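Speaker notes: Fewer things on the draining board
Household talk for the Okedden branch, 28 slides cut down to one

Start with the kitchen at Grandonville. Shared by 22 tenants, one sink, two draining boards. Say that I lived there for a year and washed up in it every day.

Ask for hands up: who has a mug at home they never drink from? Wait for the hands. Don't rush this part.

Main point. Most kitchens fill up because there is no fixed place for wet things to dry. People leave them out, the next person washes something else, and the pile grows. At Grandonville we had 68 mugs on the last tidy-up. We kept 41 and the rest went to the charity shop in Sundevthorpe.

Mention Jasmina Papadopoulos here. She ran the tidy-up and wrote the labels for the shelves. Her rule was that a shelf is full when you have to move one thing to reach another. Read the rule out twice, slowly.

Costs. We spent 169 pounds, nearly all of it on shelving from Khalaf. The shelving was too deep for plates and we should have measured the wall first. Pass round the receipt if anyone asks. Skip this part if we start late.

Slide up now. Leave it on until the questions.

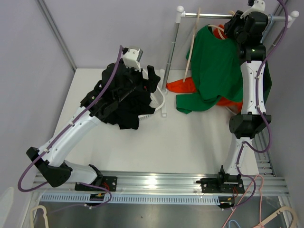
Drying space should be settled before anyone buys storage. Measure the worktop with everything taken off it, then mark out the drying area with tape and live with it for a week. Pick a surface you can wipe in one go. The one on the slide is white, with pale walls at the back and on the left, and marks show up quickly on colours like those. Ours at Grandonville was dark brown and we missed a lot.

Then tea towels. Two in use, the rest in a drawer. Hang them by the door and not over the oven handle.

Questions. Someone will ask about dishwashers. Say we never had one and move on to the next hand. Leaflets are on the chair by the exit.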